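Sterholm Pour: bimanual bottle and glass episodes for gripper comparison

Maintainers: Ville Pelkonen (hardware, recording), Osvaldo Lins (labels, loaders)
Release: June, second build

Summary

496 teleoperated episodes of a two-arm station pouring a colored drink from a plastic bottle into a stemmed wine glass. The set was recorded to compare two finger types on the right arm, Honkanen (long, pointed) and Bramalance (short, flat pad). The left arm's fingers also differ between episodes. Mean episode length is 27 seconds.

Station

Two arms, each with a parallel two-finger gripper in a white housing. The table is two tops pushed together, so a seam runs across the work area. Depth estimates near the seam are noisy — mask it if you train on depth. Wrist cables are external and enter the head view often. Background objects stay on the far top and are not labeled.

Left arm: holds the bottle. Right arm: approaches the glass from the side with the fingers open.

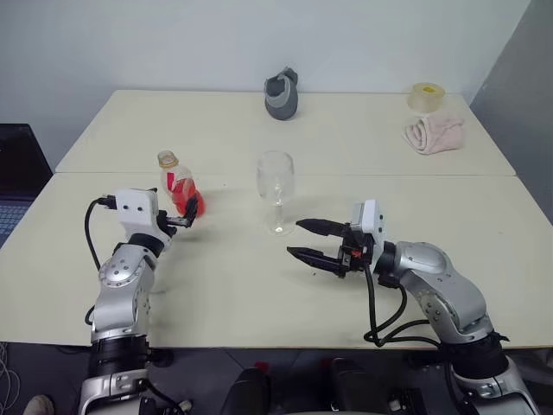 Episode phases

1. grasp_bottle: left fingers close on the bottle.
2. approach_glass: right gripper moves in, fingers open.
3. brace: a right finger touches the bowl.
4. pour: left wrist tilts until the operator ends the stream.
5. release: both arms back off.

Phase boundaries were set by hand. The line between approach_glass and brace is the least reliable, as contact with clear glass is hard to judge from the head camera. Use the gripper current channel for that boundary.

During pour, brace contact may be one finger only. It is still labeled brace_contact = 1. A separate field, brace_fingers, gives the number of fingers in contact.
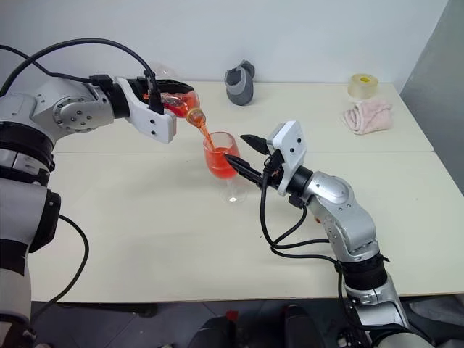 2 min read

Known issues

The stream is thin and drops out in compressed video. Fill level was labeled from the last clear view of the bowl and stored in 8 bins. Do not treat it as a volume measurement.

Finger type is not balanced across operators. Lins ran most of the Bramalance episodes, so split by operator before comparing fingers.

Files

episodes/ joint states, gripper current, commands
video/ head camera, one file per episode
labels/ phases, contact, fill bin
splits/ by operator and by finger type

The loader is in the Idine tools repo. Build 1486 or later is required; older builds swap the left and right gripper channels without a warning.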